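Kitchen Automation Catch-up, July
Minutes, typed up by me (Mekdes Teshome) from my own scribbles, so shout if I got you wrong

We started at 2:15 in the break room, a little late, as the lunch trays were still coming back. Odair Bastos ran the meeting. Both prep shifts were there, plus dish, plus Yilma on the phone from the Grilutham site (bad line, sorry Yilma!).

1. Last month's notes
Fine as they were, except that I wrote that the Driltudent arm starts on trays in the fall. Odair says the start date is still open. Fixed.

2. Where things stand
Odair took us through it. The arm would do the late put-away first: trays, pans, anything that goes back on a shelf. Hendetti makes 900 covers on a full day and Grilutham makes 700, so we'd go first and they'd follow. All the practice is still in simulation, and he had a still from it up on the screen while we talked. I liked seeing it, I have to say, because up to now I'd only heard people talk about it. 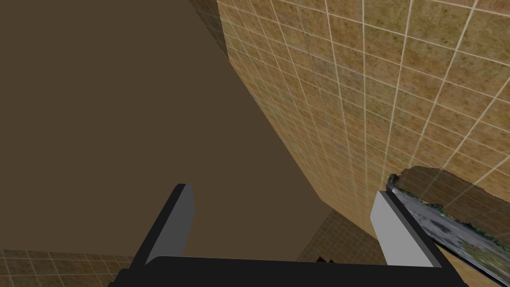

Simulation still, gripper view: two fingers in the tight spot between the brown surface and the tiled wall.

Plenty of talk after that! Dish wanted to know how it copes with tight corners, and the answer is that they're still working on it. I asked if our real walls would be measured before anything gets bolted down, and Odair said yes, and that he wants somebody from each shift there with the tape measure (I put my hand up, obviously).

3. Hours and jobs
This was the long one. The late put-away is 3 hours a night at the moment, split between 2 people, and those are hours some of us count on. Odair said no one loses hours through the trial. We asked for that in writing and he agreed. What comes after the trial he couldn't tell us, and a few people weren't happy with that, me included. Yilma said Grilutham feels the same and would like whatever letter we get.

Night prep also asked who gets called when the arm stops halfway through a job. If it's us, we want paid training for it, and we don't want to learn it from a sheet taped to the wall.

4. Anything else
The walk-in door still sticks. The mop sink is fixed, thank you!

To do
Odair: letter on hours, copy to Yilma. Also find out about paid training.
Mekdes: get a name from each shift for the measuring.
Everybody: send me your questions for the Driltudent people before the next meeting.

Finished at 3:20.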